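The Timestamp Was Lying and I Believed It for a Month

Filed under: perception, regret
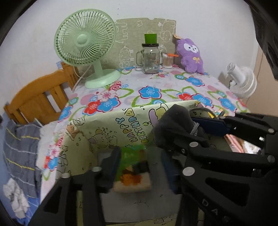
Gift container, drawstring pouch, and a tablecloth with more texture than my feature tracker deserves.

I spent most of April convinced that our grasp planner was bad. I told Hamish Mahuika it was bad. I told Ewan Whitcombe, who wrote it, that it was bad, at a length I would now like to take back.

Some background for the two of you who don't work with me. Ruddock is our pipeline for turning gripper recordings into something a policy can learn from. It takes the wrist video, works out where the camera was for every frame, pairs that with the finger opening, and writes out a tidy little episode. Flarnari is the viewer we use to look at the result, named by Hamish, and I have stopped asking.

The symptom was that anything soft came out wrong. Replay an episode in Flarnari and the fingers would close a hair before they reached the thing they were closing on. With a box you could get away with it. A pouch with a cord around its neck was hopeless. The trained policy had learned the habit faithfully and pinched the air in front of every bag we offered it.

So I did what any careful engineer would do and tuned the planner. I widened the approach. I added a pause before closing, which made it pinch the air more thoughtfully. I wrote a config option called grasp_patience and I'm sorry to say it shipped.

Next I blamed the tracking. This was a fun week. Busy cloth is great for tracking right up until the same blue flower turns up in several places and the matcher decides they're all old friends. I masked out the fingers, since they move with the camera and make poor landmarks. I turned up the outlier rejection. The camera path got nicer. The fingers still closed early.

What finally did it was boredom. I was waiting on a build and plotted finger opening against image motion, which takes ten lines of Python and which I could have done at any point. Two lovely curves, same shape, one sitting 46 milliseconds ahead of the other. Every episode. Same gap.

The gripper driver stamps its messages when the reading is taken. The video driver stamps its frames when they land in the buffer, after they've been decoded and had a little rest. Ruddock took both at their word. We log fingers at 100 Hz, so that's more than four whole samples of being confidently wrong.

The fix is one subtraction, plus a check that lines up the two curves at the start of each recording and refuses to write the episode if they disagree by more than 10 milliseconds. I reran 1000 old episodes overnight. In the new replays the fingers meet the bag. Retraining is going now and I'm not going to say anything about how it looks.

Ewan has been gracious, meaning he has renamed his branch "planner-was-fine". I still have to take out grasp_patience, except Hamish says two people are using it and they like it.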